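Fundwood Desk Top, Oiled – Bodis range

Home / Workroom / Tops and worktops / Fundwood Desk Top

In stock. Usually leaves us in 3 working days. Made to measure takes longer, see further down.

A plain solid desk top. No drawers, no cable tray, no legs in the box. You put it on whatever you've got – trestles, a pair of filing cabinets, an old sewing machine base. We sell two sorts of leg that fit (Zuvik, straight and splayed) but plenty of others will do so long as the plate isn't wider than your palm.

Quick facts

Timber: ash, glued up from full length staves
Thickness: 36 mm
Finish: hard wax oil, two coats, both faces and all edges
Front edge: rounded over, or square if you ask
Corners: eased. Bigger radius is extra
Sizes: short, standard, long, plus made to measure
Cable hole: optional, left, right or middle
Weight: heavy. Get someone to help you up the stairs with it

What you get

The top, wrapped in card and corner blocks. A small tin of the same oil for touching up. A sanding pad. A sheet of paper with the care notes, which are the same as the ones on this page so don't worry if it goes out with the packaging.

Screws aren't included unless you order legs. If you buy legs from somewhere else check the screw length before you start. The top is thick but not that thick, and we've had two photos this year of a screw point poking up next to somebody's keyboard.

About the wood

Ash moves. All solid timber does. Wider in a damp summer, narrower when the heating goes on, mostly across the grain and hardly at all along it. So slots, not tight round holes, for anything you fix across the width. The Zuvik legs have slots in the plates already. If yours don't, drill the holes in the metal a bit oversize and use a washer.

Colour varies. Pale cream through to a brown streak in some boards, and we don't grade the streaks out. If you want all pale say so in the order notes and we'll pick through what's on the rack, no promises. Small tight knots can turn up on the underside. On the top face we try to keep them away from where your arms go.

It will yellow a little in sun. If you keep a monitor stand or a big lamp base in one spot for a year there'll be a lighter patch under it, which evens out once the thing is moved. Takes a few months.

Picking a size

Short suits a laptop and a mug and not a lot else. Good for an alcove. Standard is the one most people want, room for a screen and for paper beside it. Long is for two people sat side by side, or one person with a lot of stuff, and it needs support in the middle – a third leg or a rail. Please don't skip this. A long top on two trestles at the far ends will sag, not straight away but it will.

Depth matters more than folk think. If your screen is a large one go for the deep version. You want to be able to sit back from it and still rest your forearms on the top. Measure your room with the chair pulled out as well, we get a fair few returns from people who measured the desk and forgot they had to sit at it.

Corners and edges

The standard edge is a gentle round on the front only. Back edge is left square so it sits flush to a wall. If the desk will stand out in the room, or people will be working from the side and reaching over a corner, ask for the round all the way along. Costs a bit more but worth it on a shared desk. Square edges look smart and dig into your wrists.

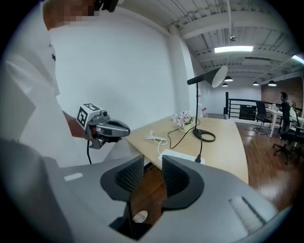

Large corner radius is cut by hand with a template so there's a small difference from one to the next. You won't spot it unless you put two tops together. If you are putting two together, order them in one go and tell us, and we'll cut them as a pair from the same batch.

Cable hole

Comes with a plain black liner and a lid. We put it well in from the back edge so a plug can drop through without hitting the wall. Tell us if there's a rail or a leg frame underneath, otherwise you may find the hole sitting right on top of it. Extra holes can be drilled later at home with a hole saw – tape the surface, go in from the top, stop when the pilot bit comes through and finish from below. Oil the cut straight after.

Fitting

Leave it flat in the room for a day or two before fixing, unwrapped, something under it so air gets to both faces. Not leaned against a radiator.

Lay it face down on a blanket. Mark your legs, set them in from the ends by a hand's width or so. Pilot holes first, always, ash is hard and will snap a cheap screw. A wrap of tape on the drill bit as a depth mark. Do the screws up by hand at the end. Then turn it over with two people, lifting it clear, not rolling it over on the legs. Rolling it is how plates get torn out.

If it rocks it's nearly always the floor. Try turning it end for end before you blame the legs.

Looking after it

Wipe with a damp cloth and dry it. No spray polish, no bleach wipes. Hot mugs leave a white ring which often goes by itself overnight, and if not a rub with the pad and a dab of oil sorts it. Ink is harder. Get on it quick with a bit of soapy water.

Re-oil once a year, more if it's a busy desk. Clear it, wipe it, let it dry properly, light rub along the grain, thin coat with a lint free cloth. Thin. Wait 15 minutes then wipe off everything that hasn't soaked in. People put to much on and then it stays sticky for a week. Lay oily rags out flat outdoors to dry, don't screw them up in the bin – they can catch fire on there own.

Pens, chair arms, watch straps, clamps, they all mark it. Clamp-on lamps and monitor arms are fine on this thickness but put a scrap of card or thin ply under the foot so the pressure gets spread out. Undo and check after a month.

Made to measure

Send us length, depth, which edges you want rounded, and a sketch if there's anything odd like a notch for a pipe or a chimney breast. Phone photo of a drawing is fine. In millimetres please, and say which edge is the front. We send a drawing back and don't cut until you've said yes to it. After that it can't be cancelled.

Allow 14 working days from the yes. Orders placed in July will be slower as the workshop shuts for part of the month.

Out of square walls – measure the back and the front of the alcove separately and give us both. Then we can taper it. If you only send one number you get a rectangle.

Delivery

Short and standard go by ordinary carrier. Long goes on a pallet, kerbside, one driver, so you'll need a second pair of hands at your end. Check the corners before you sign. If the card is crushed open it there and then, or write damaged on the sheet. We can't do much about a dented corner reported a fortnight later.

Collection is free from the Dow unit, ring first. Tops longer than standard won't go in a hatchback, it's been tried.

Returns

Stock sizes, unused and undrilled, can come back in the packaging. You pay the carriage unless the fault's ours. Made to measure can't come back unless we got it wrong against the drawing.

A hairline crack at the end of a board in the first winter – send us a photo. Usually it can be filled and you'd never find it again, and we'll post the filler. A split that runs we replace.

Goes with

Zuvik straight leg, set of four
Zuvik splayed leg, set of four
Middle support leg, adjustable foot
Hard wax oil, small and large tin
Felt pads, sheet
Back rail for long tops

Asked a lot

Can it go on a sit-stand frame? Yes, mostly. Check what weight the frame will lift and that the holes in it are slotted.

Can I stain it? Not over the oil. Order it bare and do it yourself, there's a tick box for unfinished. Seal both faces or it'll cup.

Is it ok for a kitchen? As a breakfast bar yes. Round a sink, no.

Do you do it in oak? Not at the moment. The oak ran out and the next lot is still drying.

Prices and sizes on this page checked June 21, 2019.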